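Dradden Clothing Reuse Project
Progress report to the Suvier Fund
Date: 2025-03-05
Grant stage: second of three

Where we are

The first report promised that by this point we would have a working method for getting donated clothes sorted, checked, folded and out the door again. We have a method. It works on most garments most of the time, and the exceptions are described below at greater length than they deserve.

The grant for this stage was $4000. We have taken in 378 garments, passed 77 of them straight to the rag merchant, and are still arguing over 69 more. The rest are folded, bagged and either with families or on the shelf waiting for someone the right size.

The Dimitriou Street room is still not ours. The landlord has found another reason to delay the lease, this one involving a drain. Until it is settled, the laying out and folding is done at home, on whatever flat surface the household can spare. In practice that means a bed. We asked in the last report for two folding tables and were told to wait for the lease, so the money for tables sits untouched and the beds of Dradden carry on.

What the laying-out step involves

You asked us to explain why this step takes so long. Every garment is spread flat, front side up, with the sleeves pulled out to the sides. Then it is fastened, looked over, turned, looked over again and folded. Sweaters are quick. Jackets are where the afternoon goes.

The snap-front jacket has become our unit of suffering. It has a gathered band at the bottom that will not lie straight, pockets that pucker, and often a second layer at the neck that has its own opinion about where it should be. Our early instruction sheet said "close all fasteners and fold." It was written by someone who had mostly folded pillowcases.
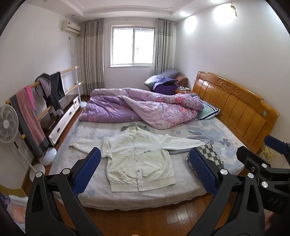
We now tell people to leave the collar until the end. Start at the hem, match the bottom snap to its partner, and work up. If you start at the neck you are nearly always one snap out by the time you reach the waist, and then you get to do it all again with less goodwill. The revised sheet also says to smooth the sleeves before touching the front, to check inside the cuffs, and to lay anything that might be a hood out flat behind the collar so that it doesn't end up as a lump in the middle of the bundle.

The sheet does not say anything about clearing the bed first. It used to. Compliance was poor, the quilts always won, and we decided that half a bed is enough for one jacket if the quilt is pushed to the far side. Two garments at once is allowed as long as they don't overlap by much. Three is how we lost a sock for a month.

Checks and repairs

Each item is looked at for missing snaps, split seams, stains and names written on labels. Light colors take longer, as everything shows, including things that turn out to be the pattern. Printed lettering gets its own line on the form. We added this after a small batch in August went out with slogans that one receiving family found less charming than we had. Now we write down what the lettering says, and if it can't be read with confidence, we write that down too.

Missing snaps remain the most common fault. We bought a press and a box of snaps from Zonex, and the press does what it should. The snaps came in one finish only, a fairly shiny one, so a few repaired jackets have a single button that looks better dressed than the others. Nobody receiving them has complained.

The 69 garments still on hold are mostly waiting on zippers, which we have no tool for and not much talent. We propose to send them out for repair in one batch if the quote is sensible. If it isn't, they will join the rags and we will report the figure plainly next time.

Folding and pairing

The fold itself is settled. Sleeves in over the front, hem up to the collar, and the whole thing turned over so that the front shows. For hooded items the hood goes down inside before the sleeves come across. Knitwear is folded separately and placed on top of the bundle, never underneath, where it comes out looking like a dishcloth.

Pairing has been slower to agree on. The plan was to bundle by size alone. People much prefer bundles in which the pieces look as if they have met before, so we now try to keep a plain jacket with a patterned knit in a color that won't fight it. Grays and creams are easy to match. The orange fleeces are not, and we have more of them than any town should.

We had one real disagreement in this period, over whether a jacket should be fastened right up to the neck before folding. One side said it holds its shape better. The other said the person opening the bundle only has to undo it all again. We tried both. Fastened won on looks and on stacking, and it also proves that every snap works, so that is the rule for now. 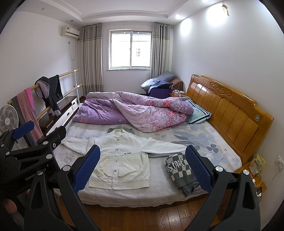
Spending to date

Snap press and snaps: bought, as above.
Storage bags: bought, in two sizes. The large ones are too large and are being used anyway.
Laundry costs: slightly over. White and cream items go in a separate load, a policy adopted one load too late.
Folding tables: not spent, pending the lease.
Transport: under, mainly through the kindness of people with big trunks.

We would like to move part of the transport money to laundry and will send the form once we can find the current version of it.

Next period

Finish the garments on hold, one way or the other. Get a decision on the Dimitriou Street room, or a written statement about the drain. Print the revised instruction sheet on something sturdier than copy paper - it gets handled a lot and has started to need folding instructions of its own.

We would also like to try a short session on children's coats, which have all the difficulties of the adult kind at half the size, plus mittens on strings. If the Fund has a view on whether mittens count as separate garments, please let us have it before the next tally is due.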